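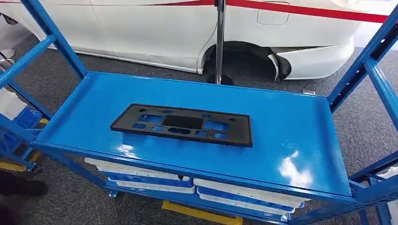
4.2 Where things get put down

I went into this part of the study expecting to write mostly about labels. Labels were what the storeroom staff complained about when I first rang around, and labels were what I'd promised Digby Bolger I'd look at (he ran the stores at Jistlow for years and read every draft of the diary form). But once the diaries started coming back, people were hardly mentioning labels at all. They were writing about height. Which shelf, how far down, who had to bend, who'd left the heavy stuff where the light stuff should go!

A quick reminder of what we collected. Staff at Zudine, Ondik and Jistlow kept a put-away diary for nine weeks, one line each time they set something down on a shelf or trolley meaning to come back for it. That gave us 373 entries, and 370 of them were legible enough to code. I coded each one for shelf level, kind of item and the reason given, if the person bothered to give one. Plenty didn't. "Dunno, it was there" is a real entry and I coded it as convenience, which I'm still comfortable with.

The biggest group by a fair margin was what I've called parking. Someone has a single part in hand, a cover or a bracket or a bit of trim, and they put it on the nearest flat surface at waist height. It isn't stored, exactly. It has no bin and no label, and it often isn't in the stock system as being anywhere. Staff were quite fond of parking and defended it when I asked. One Ondik fitter told me the top of the trolley was "for things I'm still thinking about", and I've pinched that phrase for the coding sheet, where it now covers anything left out with a job still open.

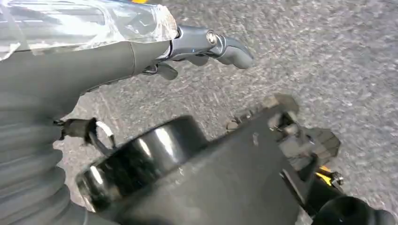
Parked items behaved differently from stored ones in the follow-up entries too. They were more likely to be picked up by somebody other than the person who put them down, and more likely to be turned around or moved along the same surface before anyone took them away. A stored item just sat there until it was wanted. I'd be careful with this, though, as people may simply notice things more when they're at eye or hand level. If a crate near the floor had been nudged sideways, would anyone have written it down? I doubt I would have.

Crates were the other clear pattern. All three sites kept them low, and the reasons given were so alike I started to wonder if everyone had done the same manual handling course. They're bulky, they stack, and nobody wants one coming down from overhead. The arrangement in Figure 3 is close to what I had in mind when I drew up the categories: crates stacked on the lower shelf, one flat part by itself up top, on a basic two-level unit. I'd have coded the part as parked and the crates as stored.
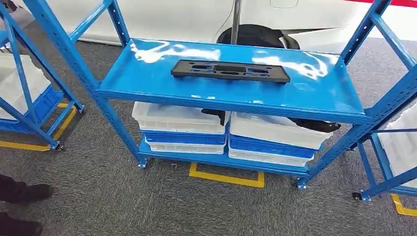
Figure 3. Two-level shelving unit, with a black plastic part on the upper shelf and crates on the lower.

Where the sites parted ways was over how long a parked item could stay before it became a nuisance. At Zudine the unwritten rule was the end of the shift. Ondik staff seemed happy with a couple of days, and at Jistlow there was a Wednesday tidy-up that swept everything off the trolleys and into a tub by the door. That tub deserves a paper of its own. Grønli, which makes the stock software used at all three, has a setting for temporary locations, but only six entries mentioned it, and four of those came from the same very keen person.

I tried recoding the lot with shelf level hidden from me to see whether I'd been talking myself into the height story. The groups shifted a little. A few entries I'd called parking moved over to storage, mainly spare lids, and the waist-height pattern was still easy to see. The lids are a nuisance in every version of the coding, and I come back to them in 4.3 along with the entries where two people claimed to have put away the same item.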